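Garness students to take hand-held gripper project to regional robotics contest

For release: Sunday, 6 p.m.

The Garness College robotics club will enter the Skedine Challenge this August with a pick-and-place system trained by its own members. Two teams from the college have been accepted, one in the junior section and one in the open section.

The Skedine Challenge asks each team to teach a robot arm to sort small household items into trays. Teams choose how the arm is taught. The Garness club has gone with demonstrations recorded by hand: a student picks up an item with a hand-held gripper, sets it down where it belongs, and the recording is added to the set used for training.

Members have logged some 194 demonstrations since the start of term. Most were made at lunchtime and after lessons in the design and technology block, where the club has the use of a workbench and a store cupboard. The juniors began with wooden blocks and cotton reels. The open team is working on spoons, pegs and bottle tops, and still has the flat items to do.

The grippers were put together by the students from parts supplied by Otska, a local engineering firm that has supported the club before. Otska also lent the arm and will provide a van on the day of the contest.

Club meetings are split between recording, checking the recordings and working on the training software. Every member does a turn at each. Recordings where the item slips or the student's hand blocks the view are marked and left out of training, and the club keeps a written log of these.

The contest will be held at the Ziółkowski Hall, with 50 teams taking part. Each team gets 6 minutes on the table and may restart once. Scores are given for items placed correctly, and points are lost for anything knocked to the floor.
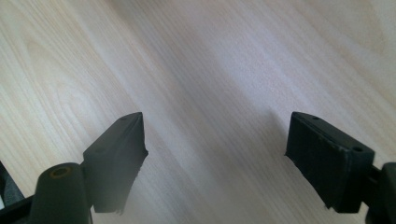

Press officer, Garness College Robotics Club

The gripper used by the club has two dark finger pads that face each other across the gap. Small round holes can be seen in both pads. The club will publish its parts list and assembly notes on the college website after the contest, along with the demonstrations from both teams.

Families and local residents are welcome to watch the contest. Entry is free and doors open at 9.30 a.m. Parking at the hall is limited.

New members can join the club from the start of the autumn term. No experience of programming is needed.

Press enquiries should be sent to the college office, marked "Robotics Club".

ENDS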